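Collecting demos at home with hand-held grippers — is anyone getting a policy worth having?

Board: Manipulation / Data and Training

trultis_mike
Posted Jan 6, 2020

I've been lurking through the hand-held gripper threads and I'm going to be the grump. We've been on cloth for a while now, folding and flattening on a bed, and I'm less convinced than when we started. The pitch is that you skip the arm, a person carries the gripper around, the camera rides on it, and you get demos at the speed of a human hand. Fine. The speed part is true.

What I don't buy is the next step, where everybody acts as if 1,000 demos in a lived-in room automatically beat a smaller set on a lab bench. Our network doesn't know which part of the view matters. Ask it to find the blue cloth and I have a bad feeling it's finding the headboard, or the big mask carton by the wall, and working out where the cloth ought to be from there.
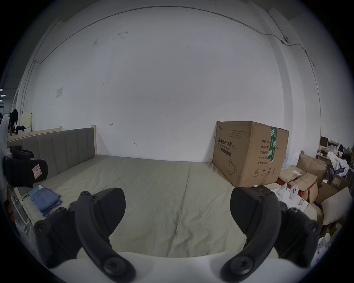
ritchie_bench: So move the carton. Half of what gets called a generalization problem on this board is a furniture problem. If every episode has the same tall brown thing in the same corner then of course the net uses it as a landmark, it would be dumb not to. Shift it between batches, rotate which side of the bed you start from, and see if your success rate drops. If it does you've learned something for the price of a sore back.

trultis_mike: We did move stuff, early on. Success dropped when we did, came partway back with more data, and then I couldn't tell if it had learned cloth or had learned a few more rooms. That's my whole complaint. I don't have a test that separates those two.

padgap
You do though. Mask out everything except the bed surface at inference and see what it does. If it falls apart, landmarks. Takes an afternoon.

trultis_mike: Tried something like it. Falls apart, yes, but it would fall apart anyway because masked pictures look like nothing in the training set. You have to train with masking too and then you're testing a different model.

padgap
OK, fair. Still think you should train the masked one.

Benoît Collet
I run a small collection effort on linens and I disagree with most of this thread, politely. The clutter is the point. A customer's bedroom will have boxes and cables and an office chair in it. If you clean the room you are training for a room that does not exist. We cleaned ours in March, got lovely numbers, took it to a second apartment, and it would not even close on the fabric.

What made the biggest difference for us was the starting state of the cloth. People are tidy without meaning to be. Ask someone to "drop it any way you like" and after the third drop it is lying in the same lazy diagonal every time. We now write the starting position down on cards and shuffle them.

trultis_mike
I'll give Benoît the cards, that's a good idea and I'm stealing it. I went back through a batch last night looking only at first contact, the moment where the tips get down near the edge of the fabric, and there's much less variety than I'd have sworn to. Same kind of approach, same steep angle, jaws already narrow before they get there.

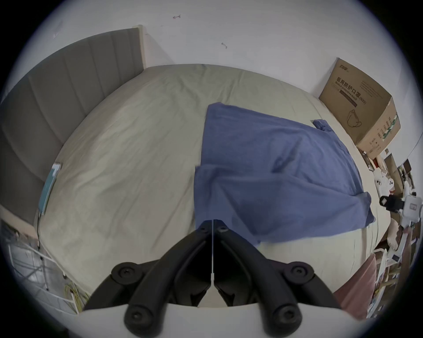
And the closing early part worries me more than the angle. A person closes early because they know where the hem is. The hem isn't well visible from the wrist camera at that point, the jaws are in the way, so the model is being shown an action whose reason it can't see. You can pile up as many of those as you want. It'll learn to close at a certain height over the sheet and that will look like skill right up until somebody brings a thicker mattress.

I asked our two fastest collectors to slow down and stay open until they were nearly on the fabric. Throughput fell by almost half and they both hated it. The fast demos are the ones that look best on a spreadsheet, too, so guess which ones the boss wants more of.

ritchie_bench
Slow demos have their own mess. You get hesitation, tiny corrections, pauses over the cloth while the person thinks. Then your policy pauses over the cloth while it thinks about nothing. We trained on a careful set once and the thing hovered. Just hovered. I would take fast and sloppy over that.

trultis_mike
Trim the pauses?

ritchie_bench
Sure, and now you've invented a motion no human made. It works OK for pick and place. On cloth I wouldn't, the fabric keeps settling while you hold still and you've cut that out.

jollberg_user4
Is anyone here using the Trustdale labeling tool for this? We're on the Jollberg scripts and the episode splitter chops off the last 2 seconds if the gripper is still moving.

padgap
Different thread please. But yes, set the tail value by hand, the default is bad.

Benoît Collet
On two hands: Mike, are you collecting with one gripper or two? Folding with one is a strange task, a person would never do it. We went to a pair and success on the simple fold went from 2 in 10 to something I could show to a visitor.

trultis_mike
Two, for the folds. Sometimes one person holds both, sometimes it's two people with one each, depending on who's in. I'm not sold on the two-person version at all. Two people negotiate. One of them gets to the cloth and waits, or gives way, and none of that negotiation is in the gripper poses we log.
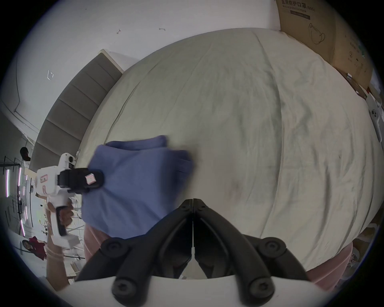 Then at run time there's a single controller driving both sides, and it has to reproduce a bit of politeness it never had any information about. I've asked for those episodes to be tagged separately so I can train with and without them. The tags are in for the newer batches. For the old ones somebody would have to go through by hand, and I know who that's going to be.

padgap
You could look for the wait automatically. One gripper still, the other moving, close together. That's a five-line script.

trultis_mike
It also matches a perfectly good fold, where one side pins and the other pulls.

padgap
Ugh. Yes.

Benoît Collet
We allow two people but they must not talk, and one is always the leader. The data is better. I admit I have not measured how much better.

ritchie_bench
"I have not measured" should be the name of this board.

trultis_mike
I'll run the with and without split at Trultiswood once the tagging is done and post the numbers, good or bad. Same seeds, same cloth, carton in a different spot for the test set. If the two-person episodes help I'll say so.

ritchie_bench
Put the thicker mattress in the test set too.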